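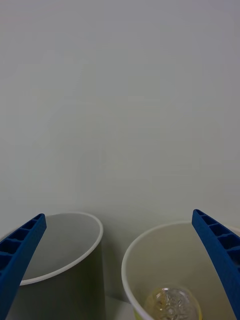 ## Amegashie gripper kit: progress report for February

**To:** Orysia Skoryk, Trisalside
**From:** Haoran Bai, Brultbridge workshop

We're well into the trial of the kit now, and I'm happy to say it has been a really good month! The grant paid for one arm, a wrist camera and two sets of the blue ribbed fingers, and all of it is in use. Natsumi Sasaki and I had the arm bolted down and talking to the laptop in a single afternoon (the manual allows two days), and most of the time since then has gone into the cup tasks.

### What we've been doing

The work so far is small tabletop sorting: paper cups, light plastic pieces, moving things from one cup to the next. We picked paper cups on purpose. They dent if you squeeze too hard and slide away if you squeeze too little, so you learn a lot about a gripper very quickly.

- We finished 300 recorded runs, all driven by hand with the leader arm that comes in the kit.
- Of those, 34 had to be thrown out. Most were my own slips in the first week, when I kept opening the fingers too early.
- Clear plastic is the hard one. It picks up bright highlights from the overhead light, and on the wrist camera it can blend into the cup it's sitting in. Ehab Hamdy is trying a softer lamp and we like what we see so far.

### The fingers

These are my favorite part of the kit. The open cells let the fingers give a little around a curved side, and we've had far fewer crushed cups than with the flat metal pair we used at Fumholm last year. They wipe clean, and swapping a set takes 10 minutes with one hex key. My one complaint is that the screws are tiny and the kit comes with no spares – we've already lost two under the bench.

### Money

We have spent 4,000 of the equipment line, all on the kit itself. Cups and lamps came out of the workshop's own budget.

### Next

Chih-ming Chou will train the first model on the good runs and try it on the arm on Thursday. After that we'd like to add taller cups and a second clear item. I'd also like to ask for a spare wrist cable, as ours rubs against the elbow joint when the arm reaches far left. Ehab has taped it for now and it's holding up fine.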